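Batching Cocktails in Advance: Frequently Asked Questions

By Revathi Kotian
May
4 min read

How much water should be added to a batched drink?

A stirred drink served straight from the bottle needs the water it would otherwise pick up from ice. Start at 20 percent of the undiluted volume, taste at serving temperature, and adjust up to 25 percent. A drink that will be stirred or poured over fresh ice needs less. Weigh the water on a scale; one milliliter is one gram.

Can a batch be stored in the freezer?

Yes, if the strength is high enough. Multiply the volume of each ingredient by its alcohol percentage, add the results, and divide by the total volume including water. Above 25 percent, most recipes stay pourable in a home freezer. Below that, use the refrigerator. Sugar lowers the freezing point slightly but should not be relied on.

When should citrus juice be added?

The same day. Lime juice changes noticeably within hours, and lemon is only a little more forgiving. Batch the spirits, liqueurs and syrup ahead, then add strained juice before service. Juice pressed at 2 p.m. is fine for an evening party.

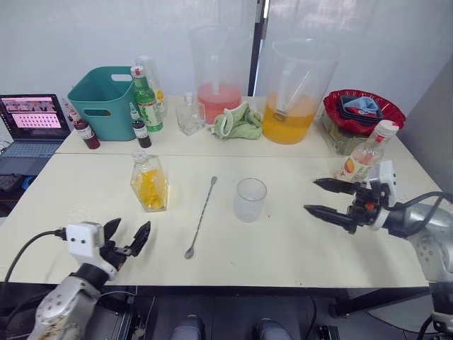
Shaken drinks follow the same rule, with one difference. Leave the added water out entirely and shake each portion with ice, which supplies both the dilution and the texture.

Do bitters scale in the same way as everything else?

Not reliably. Multiply the dashes as written, add half, taste, and then add the rest in small steps. Dashes vary between bottles, so a dropper gives more repeatable results. Record the amount in milliliters for next time.

What about sparkling ingredients?

Keep them out of the batch. Chill the base and the mixer separately, pour the base first and top up in the glass. A warm mixer loses its gas on contact with ice.

How long does a finished batch keep?

Spirit-only batches keep for months when sealed. Anything with vermouth should be refrigerated and used within 9 days — sooner if the bottle is opened often. Dairy and egg are outside the scope of this page.

Comments (3)

Keerthana Nambiar
Does the 20 percent include the water in simple syrup?

Revathi Kotian
No. Count the syrup as an ingredient and calculate the added water on the total.

holst_bar
Froze a batch at 22 percent and got slush. Should have done the math first. Seven bottles of it, too.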